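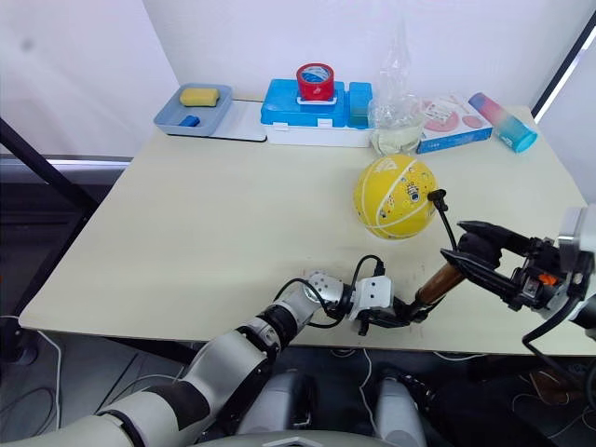 According to Vega Paredes, the first thing that changed when the two-armed unit arrived at Omelano was the vocabulary on the shift sheet. Operators who had been listed under "packing" were listed under "cell," and it took until March for the wage table to follow.

Omelano takes in returned household goods and toys for resale. Items come back mixed and often without their cartons. They are identified, checked, bagged or boxed again, and sent to one of two outbound lanes. Paredes has run the returns floor through the whole changeover. We spoke in the break room above it, during the second half of a day shift.

"The arms do the handling that has no pattern to it," Paredes said. "Different shape every time, different weight. A conveyor won't do that. We had two quotes for fixed equipment, and both assumed the goods arrive in cartons."

The cell was set up by Nkosi, an integrator that also wrote the grasp library. It works at an ordinary table. One side carries a hand with fingers, the other a parallel gripper – the hand for holding and turning, the gripper for anything that needs a firm pinch. Passing an item between the two was the last function to be accepted. Paredes would not sign for it until it had run seven shifts without a stop caused by a dropped item.

"Round things and long things were the trouble," Paredes said. "A ball rolls. A handle turns in the jaws if you take it off center. People correct for that without noticing, so it wasn't in anybody's written procedure. We had to sit down and write it."

That writing now takes up a good part of the working week. Five operators rotate through a role the company calls item lead. The lead clears stops, records the cause and decides whether a new item type goes to the cell or stays on the manual bench. Records are kept in Nenow, the same system the warehouse already used for stock, with a separate cause list for the cell. The list began with about 50 codes. Paredes had it cut down after finding that operators were choosing the first one on the screen.

Pay was the harder discussion. The item lead grade sits one step above bench work, but only for hours spent in the role. Paredes considers this a mistake. "You don't stop knowing how to clear the cell when you go back to the bench. They get called over anyway."

The bench itself has become quieter and, by several accounts, more tiring. Simple items leave it first, and what remains is leaking bottles, missing parts and disputed returns. Targets per hour were lowered in response, then lowered again.

Asked whether a second cell is planned, Paredes said a request had gone to Leko, the parent company, with a condition attached: the floor writes the item list before the equipment is ordered. "Last time we did it the other way around," Paredes said. No reply had come by the time of our conversation.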